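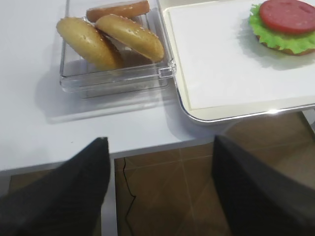 Figure 1. White table with a container of buns and a tray, Hovari building.

Project report: Slow response of dimmable lamps
Sarmīte Kalniņš, 13 February 2026

1. Background
In the study room of the Hovari building, the ceiling lamps were changed from halogen to LED, but the old wall dimmer stayed. After this, students complained that the lamps hum at low setting and do not become fully dark. My task was to find which part makes the problem, the lamp or the dimmer.

2. Method
I compared two lamp types, Ambrose and Urell, on the same old dimmer. After that I repeated the test with a Hisholm dimmer, which is made for small loads. For each combination I turned the knob slowly from maximum to minimum and wrote down the position where the hum started. I made every test 3 times. The supply was switched off at the panel before each change of dimmer, and my supervisor checked the wiring.

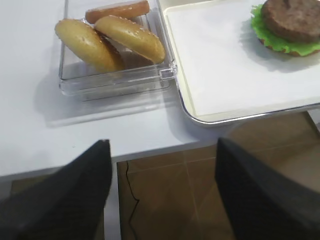

3. Results
With the old dimmer both lamps hummed in the lower part of the range, and the Urell lamp still glowed weakly at minimum. With the Hisholm dimmer the hum was gone for Ambrose. For Urell it became much weaker, but I could still hear it when the room was quiet.

4. Discussion
I think the main cause is the minimum load of the old dimmer, which was chosen for halogen lamps. The remaining hum of Urell probably comes from its own driver. I did not have an oscilloscope, so I could not confirm this. I recommend to replace the dimmer first and to keep the Ambrose lamps.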